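In Praise of the Kitchen Table Office

My aunt ran a bookkeeping business for most of my childhood from one end of the table where we also ate. I stayed with her for long stretches, so I can tell you that table was never cleared in the way people in magazines clear a table. There were receipts under the fruit bowl. There was a calculator with a paper roll that got into the butter at least once. When supper was ready she would take her forearm and slide the whole business twelve inches to the left, and we would eat, and then she would slide it back.

I have been thinking about her because everyone I know seems to be building, renting or apologizing for not having a home office. My friend Honeylyn Manalo turned a perfectly good closet into one last June. She took the door off, put in a shelf at elbow height and hung a lamp, and for a couple of weeks she sent me pictures of herself in there looking like a very pleased librarian. Then the pictures stopped. When I went over for coffee she was doing her invoices in the kitchen, with her shoes off and one foot up on the other chair, and the closet had the vacuum cleaner in it.

I didn't tease her (well, I teased her a little). I think she had found out something that a lot of us already half know and are embarrassed to admit, namely that the best desk in most houses is the table you eat at, and that we ought to stop treating it as a failure of planning when we end up there.

Let me say right off that I know this isn't true for everybody. If you spend your day on the phone with people in distress, you need a door. If you have three children under six you may need a door and a lock and possibly a different address. Jhun Lagman, who lives two houses down from me and edits sound for a living, would laugh me off the porch, and he'd be right to. But most of what most of us do at home in the way of paperwork and letter writing and bill paying and the odd evening of catching up doesn't need silence. It needs a flat place, decent light and a chair you don't hate.

The kitchen has the light. Whoever built my house, and I would guess yours, put a good window where the cooking gets done, and then gave the little back bedroom a window that looks at the neighbor's siding. The kitchen also has the coffee, and the clock, and the door that people come in by. I used to think of all that as distraction. These days I think of it as weather. Somebody comes in for an apple, says two words, and goes out again, and I find that I've sat up straighter and read the last paragraph over with a fresher eye.

There is the money, too, and I'd like more people to talk about the money. A few years ago I decided that I was a serious person and needed serious furniture, and I priced out a desk and chair from a firm called Hepburn that my brother-in-law swore by. The desk was 1000 dollars. The chair was another 700. I had the catalog open on the kitchen table while I did the arithmetic, and I was comfortable, and I had good light, and it still took me most of an hour to see the joke. I bought a cushion.

Now, the usual complaint is the mess, and I'll meet it head on. Yes, things pile up. A table that works for a living is going to have a stapler next to the salt. I grew up being told that every object should have a home, and I believed it for years and bought a great many little trays in the service of it. What I've come to think is that some objects are travelers. The scissors are a traveler. So is the tape, so are the reading glasses, so is whatever you are drinking out of today. They wander across the table all day long and in the evening you round them up, and the rounding up takes ten minutes if you're slow like me.
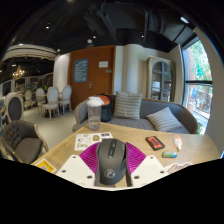
And those ten minutes are, to my mind, the best part of the arrangement. A person with a proper office can close the door on a bad day and leave it lying there for tomorrow. I can't do that, because people need to eat. So every evening at half past five the bills go in the folder, the folder goes on top of the refrigerator, the pens go in the jar, and I wipe the table down. By the time the forks are out, work is over in a way it never was when I had a cubicle and carried the whole mess home in my head. Cherry Mae Belmonte, whom I worked with back then, used to sit in her car in the parking lot for a while before she drove home, just to get the same effect. I offered her my table for free. She said she'd think about it.

I'll grant the back problem. Dining chairs were made for people who get up after dessert, and if you stay on one from morning until supper your hips will let you know. I set the oven timer and when it goes off I walk out to the mailbox, whether there's mail or not. I'll grant the crumbs as well. I once handed in a form with jam on it and the woman at the counter looked at me with real sympathy.

What I won't grant is that any of this makes the work less serious. My aunt kept the books for a hardware store, a dentist and half the farms on our road, and I never heard of one of them asking to see her office. They'd come by and sit down at the table, and she'd push the receipts over with that forearm of hers and put a plate in front of them. Then they would go over the figures together, and if it ran long they stayed for supper.

Comments (3)

Jerome Javier
My mother did alterations on our table and we picked pins out of the rug for years. Wouldn't trade it. I do want to know what kind of cushion though.

Raíssa Tavares
Lovely piece, but I disagree about the door! I tried the kitchen for one winter and gained a sweater size from sitting next to the bread. Back in the spare room now with my view of the neighbor's siding, and happy there.

Honeylyn Manalo
The vacuum is only in there temporarily.

Contact | Archive | © The author. Please ask before reprinting. | Back to top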